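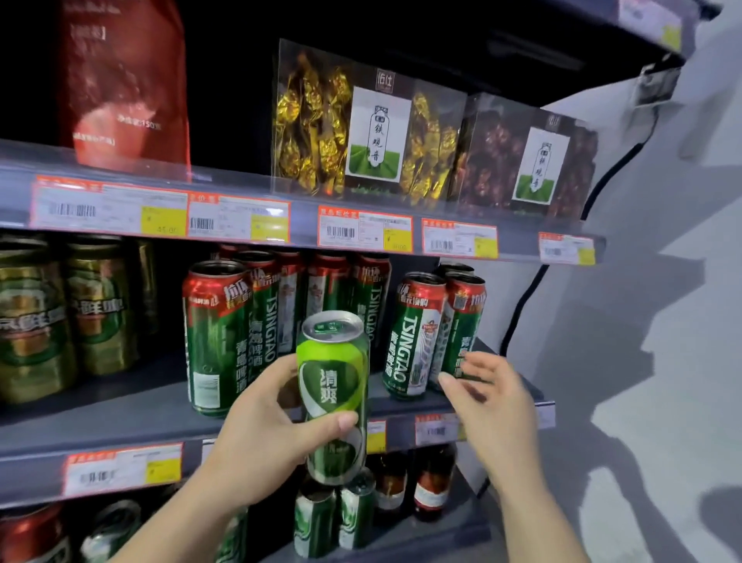 Green cans and Tsingtao on the store shelf, with tea one shelf up.

How I pulled my credit file and fixed a wrong balance

38 shares | 2 comments

I put this off for ages, and then in June I finally sat down with a mug of coffee and did it (one evening, start to finish!). My lender is Varngate, and they'd been showing a card balance of $2,316 that I paid down ages ago. So, what I did:

1. Ask for your full file, and skip the score-only page. The score is fun to look at but it won't tell you which account is wrong.

2. Go straight to the list of open accounts. Mine had two, and the Varngate one was the problem. Check the "last reported" date before you get mad - sometimes the lender just hasn't sent the new month yet.

3. Find your proof. I used the statement with the real balance, $219, and saved it as a PDF. Black out anything they don't need.

4. File the dispute online and keep it short. I wrote two sentences, attached the statement and took a screenshot of the confirmation number. Do the screenshot!

5. Send the same thing to the lender. I skipped this the first time and had to go back.

6. Pull the file again once they write to you. Mine showed the right number, and my card use dropped way under my $800 limit on the other account too, because I'd paid that one while I was at it.

If they turn you down, ask what document they want and send it in again.

We use cookies to remember your settings. Accept | Manage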